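Home Guides Furniture Contact
Search the guides... Go

Setting up your Prarano vanity, part 4: drawers and tabletop

By now the mirror is on and you're probably tired of screws (I was!). This part is the fun one.

1. Slide each drawer in empty and push until it clicks.
2. Open and close it a few times. If it sticks, back the runner screw off a quarter turn.
3. Wait 8 hours after any glue-up before you load anything.

Caution: never lift the table by the mirror frame. Two people, hands under the top.

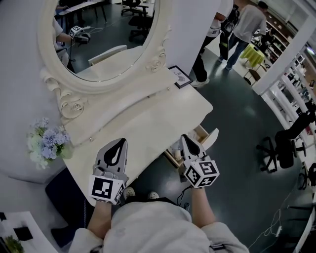

Small stuff goes in the drawers, tall stuff goes at the back, and that's my whole system. I like to fill a drawer while it's pulled open, like the little one on the right, just a few small things to begin with. Flowers are lovely off to the left, and a small black picture frame tucks nicely into the back right corner, clear of those carved roses.

Note: dust the carving with a soft dry brush. Skip the sprays, they creep behind the glass.

Related guides
Torvik stool: fitting the cushion
Stullham mirror: wall fixing
Jukbridge shelf: leveling the feet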